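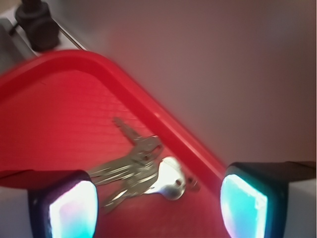
Fig. 1. Wrist camera view: keys in the red tray, fingers open, both pads lit.

Comparing Two Sets of Fingertips on Awkward Objects
Kaja Vasiliauskas, with Oana Ciobanu
7 January 2024

So keys are mean. I picked them for my project thinking they'd be the easy warm-up before the cables, and they ended up eating most of the term (sorry, Oana!). A bunch on a ring has blades going every which way, and the spot where you'd like to grab is usually the spot where everything overlaps.

The question was simple enough. We have 2 kinds of fingertips in the lab, the plain rubber ones and the ones with light-up pads, which we call the Hernon tips after the student who designed the housings. Do the Hernon tips pick up small metal stuff more often, or do they just look cool?

I ran 300 picks, half with each set. Same arm, same red tray, same closing speed. Before each pick I shook the tray so the keys landed somewhere new, then drove the gripper down with the bunch between the fingers and closed it. A pick only counted if the keys stayed up for 6 seconds. Anything that slid out at second five went down as a miss, and yes, I yelled at a few of those.

All together I got 125 misses, and more of them came from the rubber tips than I expected. Rubber did fine when it caught the ring or a key head flat on, but it kept slipping off single blades. The Hernon tips gave a little and hung on better. Their weak spot was keys lying close to the rim - one finger would bump the tray wall and push the whole bunch away before it could close.

The wrist camera gave me trouble too. Shiny metal blows out nearly white under our lights, and anything recorded while the arm is moving comes out smeared, so I started pausing the arm before saving a picture. I should have done that from day one!

If I get lab time in June I want to try a tray with a lower rim and rerun only the edge cases. Aroha Tautahi also wants me to test coins. I'm scared of coins.

Thanks to Lăcrămioara Toma for fixing the controller twice.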